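Direx board keeps resetting when two servos move together

ploston_dad
Posted 11 April 2024

My daughter's coding club uses the Direx boards and we bought one for home so she can carry on over the break. One servo works fine. When she adds a second and both move in the same loop, the board restarts and the startup tune plays again. It happens every time. We are using the block editor, not text. Power is from the laptop's USB port. Is the board faulty or is it something in her code?

vrabec52
Power. Two small servos starting at the same moment pull more than that port wants to give, the voltage drops and the chip resets. Get a 4xAA battery box for the servos and leave the board on USB. Join the grounds together or the signal wire has no reference and the servos will twitch.

ploston_dad
Thanks. By joining the grounds do you mean the black wire from the battery box goes to the GND pin on the board as well as to the servos?

vrabec52
Yes. Black to black to black. Red from the batteries goes to the servos only, not to the board.

nidthorpe_maker
I'd try the code first before buying anything. If she has both servo blocks one after the other with no pause, put a 30 ms pause between them. I run a class set of these and that has fixed it for most of the kids. Also check she isn't calling the servo block inside "forever" with no pause at all.

vrabec52
A pause hides it. The servos still draw the same current, you have only moved the peaks apart. Put any load on the arm and it will reset again.

nidthorpe_maker
It's a kid's project with a cardboard arm on it. There isn't any load. I wouldn't send a beginner off to wire up a second supply if one extra block does the job.

ucullinane
Both of you are right for different projects. I'm Úna Cullinane, I help with the Nidthorpe after-school group. We tell them to try the pause, and if it still resets, add the battery box. A capacitor across the servo supply helps too. We use 470 uF. Watch the polarity.

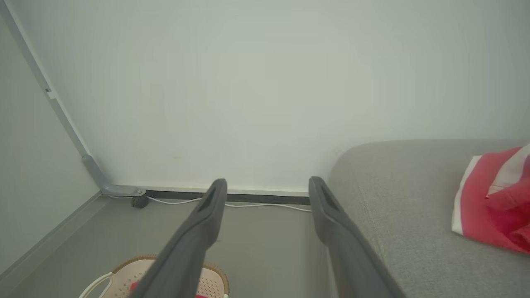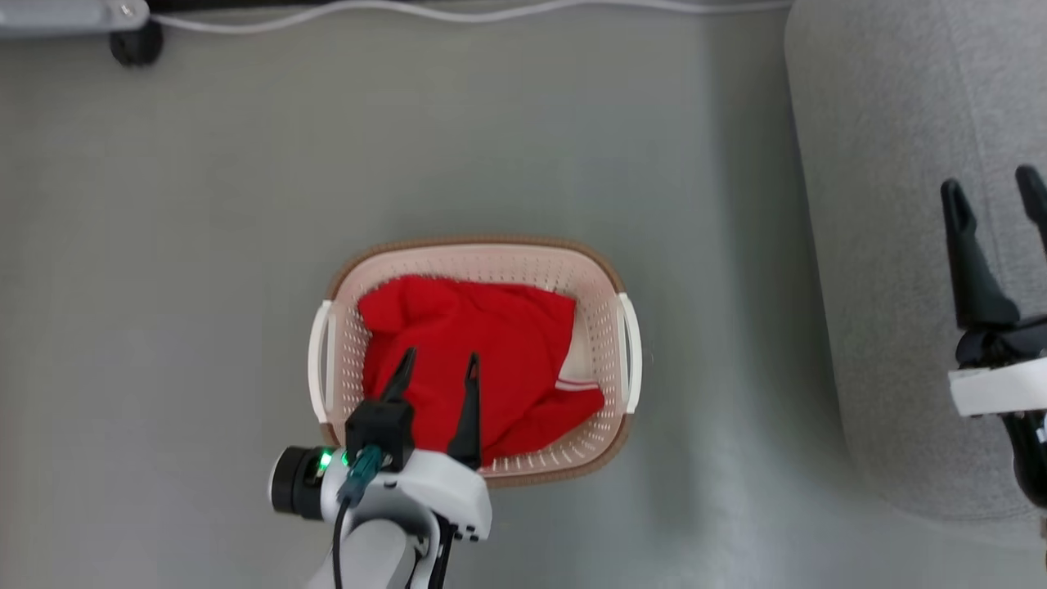
One more thing to check is the USB lead. We had a bag of thin ones that came free with something and half the resets in the room went away when we threw them out. Use a short one if you have it. And if the laptop is plugged through a hub, go straight into the laptop.

ploston_dad
It is through a hub. I didn't think of that. Will report back.

tinwhistle
Does anyone know if the new editor still lets you set the servo range? I can only find the angle block and mine stops short at both ends.

ucullinane
It's under "more" in the servo drawer. Set the pulse range there, once, in the start block. Don't put it in the loop.

tinwhistle
Found it, cheers.

ploston_dad
Update. Straight into the laptop it got better but still reset if she pressed the button quickly. Added the pause and it ran for 40 minutes with no restart. I have ordered a battery box as well because she wants to add a third servo in May.

nidthorpe_maker
Good. Glad the pause worked.

vrabec52
Good that you ordered the box. With three you will need it.

ploston_dad
Is it OK to use rechargeables in it? They are 1.2 V each so four comes to less than 5 V.

vrabec52
Yes, 4.8 V is fine for those servos. They will be a little slower. Take the cells out when she's finished with it, the cheap boxes don't have a switch.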